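2018-12-07 - notes from a talk with Shagufta Talpur, typed up same evening, sorry for the state of it

Shagufta Talpur sorts out cables for a living. Not the big stuff, not wiring houses - she's clear on that, she sends people to an electrician the minute anything in the wall comes up. She does the last six feet. Desks, bedside tables, the corner of the kitchen where the phones go at night. She started in August, after leaving the office at Maruyama where she'd spent 14 years ordering supplies, and she works mostly in Jultosside and the streets behind it.

I got to her place late, bus trouble. She'd already made tea. There was a shoebox of twist ties on the chair I was meant to sit in.

"Move that," she said. "No, not on the floor, the cat."

So. First thing I asked was how a person ends up doing this.

"I was the one at work who did it anyway," she said. "Somebody gets a new monitor, somebody can't find the end of their charger, they call me over. I'd be under the desk in a good skirt. And then at home my sister's kids would come and there'd be five people wanting to charge something and one outlet behind the couch. Everybody moving the couch. I thought, people would pay to not move the couch."

Did they?

"Bukola did." That's Bukola Okafor, two floors up, her first customer. A home office in a bedroom, printer on the windowsill, the lead for it running across the doorway. Shagufta charged her 42 dollars and stayed the whole afternoon, which she says was much too long. "I redid it three times. I was nervous. She kept bringing me crackers."

What did she do in there exactly - she ticked it off fast, I only got half down. Printer moved to the same wall as the outlet. Lamp swapped to the other side of the bed. Everything with a plug on it brought to one strip, and the strip brought up off the carpet to where a hand could reach it.

That last part she has opinions about.

"People hide the power strip. First thing they do. They shove it behind the dresser, and then you need to unplug one thing and you're lying on your stomach. Why? It's a tool. You don't hide the kettle."

I said some people do hide the kettle.

"Those people don't call me."

Her own rule is that the strip goes where you can see it and get to it, on the table or on the side of the table, and everything else gets arranged around that. She does the same thing at every job before she touches anything else. Clears the surface. Puts the strip down, bare. Then one plug at a time, and each one has to say what it's for before it goes in.

"Phone first. Always the phone first, cause that's the one they fight about."

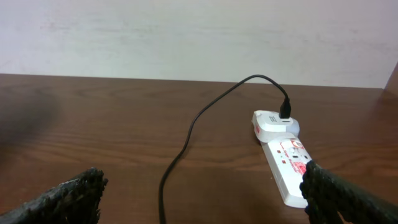
Then she looks at length. Most of the arguments she walks in on are about length, she says. A cord that's too short gets blamed on the outlet. A cord that's too long gets blamed on whoever left it lying there. She likes a long one herself, for a table, as long as it has a path. "Straight off the back, or straight along the front edge. Pick one. What you can't have is it wandering through the middle where the plates go."

And the bit that's left over?

"Loop it loose and tie it soft. Cloth tie, the scratchy kind. Don't wrap it tight round your hand like rope, you'll kink it right where it meets the plug. That's where they die, at the neck."

She got up here to show me one that had died at the neck. Couldn't find it. Found a flashlight she'd been missing, though, so that was ten minutes.

I wanted to ask about safety because my editor will ask me. She got more serious, put the cup down. Short version, in her words as near as I can get them:

"No strip plugged into another strip. I don't care how handy it is. No heater on a strip, no toaster oven, nothing that makes heat for a living - that goes in the wall. Nothing under a rug. If the plug feels hot when you put your hand on it, pull it and throw it out, don't sell it to your cousin. If the socket on the wall is loose or it's brown round the holes, I stop and I go home and you call someone with a license."

Has she gone home?

"Twice. One was a very nice man and he was offended."

She won't say who. She did say he called back in a week, outlet fixed, and asked her to finish the job, and there was no hard feelings about it.

We talked about what she buys. Less than you'd think. She doesn't like the boxes you drop the strip inside and put a lid on - they're fine looking, she says, but then you've got a box full of dust and cords and you're back to hiding it. She buys plain strips with a switch, the fabric ties, sticky clips for the edge of a table, and masking tape for labels. The labels are for the plug end. "LAMP. PRINTER. DAD." Written in marker, the tape folded over on itself like a flag.

"The tape's ugly," she said. "Fine. You know which one to pull."

There's a clip made by Waleck she used to buy and stopped, it took the finish off Faisal Jatoi's sideboard when he peeled it back. Faisal was good about it. She wasn't - she went over with furniture wax and did the whole sideboard, and now she tests every clip on the underside first and leaves it there overnight. On old wood she doesn't stick anything at all. She'll run the cord down the back of a leg and tie it.

What about wood tables generally, I asked, since that's most of what I've got at home.

"Dust them before. People never dust before. The cord drags grit, the strip sits on grit, you slide it one time and there's your scratch. Felt dots under the strip if it's a table you love. If it's a table you don't love, don't bother."

Faisal, who I rang after for a comment, said the sideboard looks better now than when his mother had it, and could I mention that he does still have the old phone chargers if anyone wants them, up to 42 of them, he hasn't gone through the bag.

(Shagufta on old chargers: "Keep 2 spare. Two! And they have to work. Test them, today, before you put them back in the drawer.")

The families are the harder work, harder than the offices. An office will let you decide. With a family there's a negotiation. Unnur Hallgrímsson out in Zitavstead has teenagers and a kitchen table that was, by her own account on the phone, "not available for eating". Shagufta went there on a Saturday and sat everyone down first before she'd take her coat off.

"I asked each one, what do you charge, when, and where are you when you do it. That's it. And the boy says he charges his at the table because it's the only spot where the cord reaches and he can still sit. He didn't want to be at the table! None of them wanted to be at the table. It was just where the strip was."

So she moved the strip to a side table by the wall, put a bench next to it, and the kitchen table went back to being a table. Unnur told me it held for most of the fall. There's a laptop back on it now but only the one.

I asked Shagufta if it bothers her when it slides back like that.

"No. Why would it. You wash dishes, they get dirty." She thought for a bit. "It bothers me if they moved the strip. If the strip's still where I put it I'm happy, the rest you can fix in five minutes."

She does a five minute fix, by the way, I should of put this higher up. It's what she tells people to do Sunday night or whenever. Everything unplugged that's not in use. Wipe the table. Wipe the strip, with it switched off and out of the wall, dry cloth only. Any cord that doesn't belong to something in the room goes in a bowl by the door, and whoever owns it can come get it. Plug back in what's left.

The bowl is apparently the thing people thank her for. Shahzad Lodhi, who runs the copy shop on the corner and had her in to do behind the counter, has kept his going since, and he says customers have claimed cords out of it that he's pretty sure aren't theirs.

"I let them," he said. "It's fewer cords."

Does she want to grow it? Hire someone? She made a face. She'd like a better bag. She'd like a van but she'd have to learn to drive it. She has a card now, with the phone number on, and there's a typo on it ("cabel") that she found after the whole lot were printed and has been correcting by hand in blue pen.

Last I asked to see her own setup. She said no. Then she said okay but only the bedroom. One small table, one strip, a lamp and a clock in it, the phone cord hung over a hook at the side. A flag of tape on each.

The one on the phone cord said MINE.

To book her you ring in the mornings, before eleven. She doesn't answer after that, she's under somebody's desk.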